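Chapter 11
Sorting and Storing Small Accessories

Bracelets, bangles and hair bands are hard to store well. They differ in stiffness, weight and closure, and pieces kept in one heap tangle or scratch each other. This chapter covers sorting by construction, the choice of a shallow box, and the spacing of pieces on a flat surface.

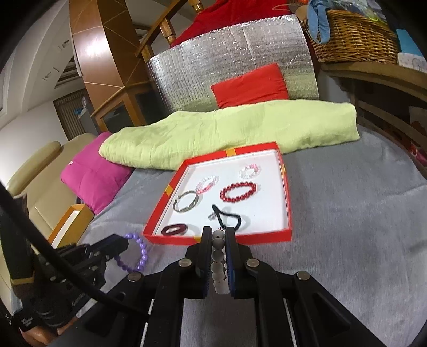
Construction comes before color in the sorting order used here. Beaded bracelets form the first group, rigid cuffs the second, and cords and elastic bands the third. A shallow box with a pale interior is preferred – dark beads and thin cords are easier to find against it.

Section 11.1 defines the three groups. Section 11.2 gives the layout method, and Section 11.3 applies it to the Robles inventory of 1,310 pieces.

Key terms: cuff, elastic band, charm, strand, rim height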